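Section 4. Fitting the Falby scope to your air rifle

Please read the whole section before you take the scope out of its box. The work is not difficult, but it must be done in the correct order, and it takes more patience than strength.

CAUTION: Make sure that the rifle is not loaded and not cocked. Remove the magazine, open the action and look into the breech. Do this again each time you come back to the rifle after a pause, even a short one.

4.1 What you need

The Falby scope and its two rings
The small key from the accessory bag (for the ring screws)
The large key from the accessory bag (for the clamp screws)
A rifle rest or a padded vice
A small spirit level
A clean cotton cloth

The rings in the box fit a dovetail rail. If your rifle has a wider rail, please order the Derholm adapter, part number 3144. Do not try to open the standard clamps beyond their stop. The thread will be damaged and the guarantee does not cover this.

4.2 Fitting the lower halves of the rings

1. Wipe the rail with the dry cloth. There must be no oil between the rail and the clamps.
2. Place the rifle in the rest so that it cannot roll to one side.
3. Put both lower halves on the rail, with the clamp screws on the same side. Leave enough distance between them for the turret block of the scope.
4. If your rail has a stop hole, turn out the small pin under the rear ring until it enters the hole. On spring rifles this pin is strongly recommended – the recoil goes in both directions and it can move a scope which is held only by the clamps.
5. Tighten the clamp screws with your fingers only. You will still need to move the rings.

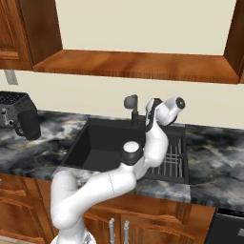 White robotic arm at a kitchen sink, computer rendering.

4.3 Setting the eye distance

1. Lay the scope into the lower halves and put on the upper halves. Turn in the screws until the scope can still slide, but does not fall out.
2. Turn the magnification to the highest setting.
3. Take the rifle in your normal shooting position, close your eyes, put your cheek on the stock and open your eyes again.
4. If you see a black shadow at the border of the view, slide the scope a little forwards or backwards. Repeat until the view is full and clear without moving your head.
5. Check again in the other positions you use. Many shooters hold the head further forward when lying down than when standing.

Note: If there is no place where the view is full, the rings are probably too low for your stock. The high rings are sold under the name Hena 6.

4.4 Levelling and tightening

1. Place the spirit level across the rail and adjust the rest until the rifle is level.
2. Move the level to the flat cap of the upper turret. Turn the scope in the rings until the bubble is in the middle.
3. Tighten the clamp screws fully, first the rear ring and then the front one.
4. Tighten the ring screws crosswise, a quarter of a turn each time. The gap between the upper and lower halves should be the same on both sides.
5. Look at the level once more. The scope often turns slightly while the screws are tightened. If it did, loosen them and begin again from step 2.

CAUTION: Do not use a longer key or an extension. Too much force leaves marks on the tube and can press on the lenses inside.

4.5 First adjustment on the range

1. Use only the pellets with which you intend to shoot later. A different pellet normally has a different point of impact.
2. Begin at a short distance with a large sheet of paper and a safe backstop.
3. Fire a group of three pellets at the same point. Do not correct after a single shot.
4. Measure from the centre of the group to the point of aim. Turn the upper turret in the direction marked UP if the group is low, and the side turret in the direction marked R if it is too far to the left.
5. Fire another group. When it is in the right place, go back to your usual distance and repeat.
6. Put the turret caps on again.

Note: Check all screws after the first 200 shots. A small movement is normal in this period – tighten, and then confirm the zero with a fresh group.

If the group wanders although all screws are tight, see Section 7, fault 461.

Text: Melati Oei. Checked by Carol Pilkington. Revision of 11/11/2019.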